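Coltinby Community Board > Work and Money

Print this thread | E-mail this thread

September 2022
Posted by podline_4

Question about renting a desk versus working from home. My lease on the spare room setup is up for discussion with my wife (she wants the room back) and Najafi Workspace on Flevell Street has a desk for $525 a month. It comes with a white table, a chair and a locker. I went by in June and again last week. 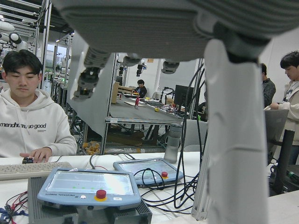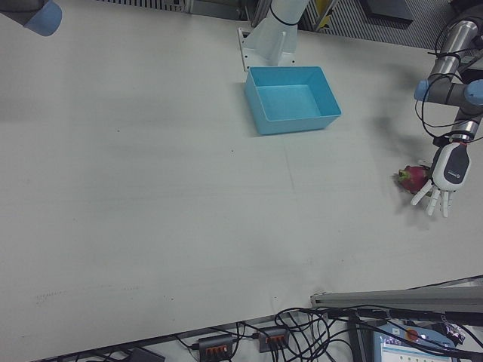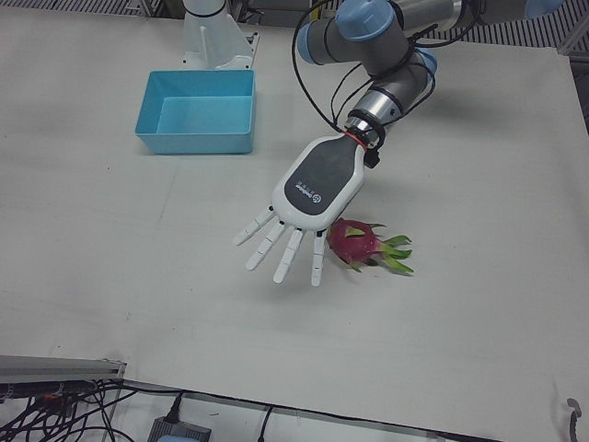

My job is bookkeeping for 2 small clients and one big one. I need quiet from 9 to noon and a door I can close for calls. The contract is 4 months minimum with 30 days notice after that. Is that normal?

marlin_back
Notice period is normal. The minimum is on the long side. I paid less than that at Podden but they closed the kitchen at 5 and the heat went off with it.

tuesdaydriver
$525 for a desk is too much in this town. The library has study rooms you can book for free. I did my whole tax season there.

podline_4
Library rooms max out at 2 hours. I checked.

tuesdaydriver
So book one, take lunch, book another. That's $525 you keep.

oldflevell
You can't leave client papers in a library room over lunch. A locker is worth paying for in that line of work. Ask if mail handling is included and whether the call room has to be reserved. At my place the call room was extra and it was always taken.

marlin_back
Agree on the call room. Also ask about parking. Flevell Street is metered until 6.

podline_4
Parking is in the back lot, included. Mail is extra. I'll ask about the call room and try to get the minimum down.

tuesdaydriver
Still say it's too much.

Contact us | Copyright Coltinby Community Board | Back to top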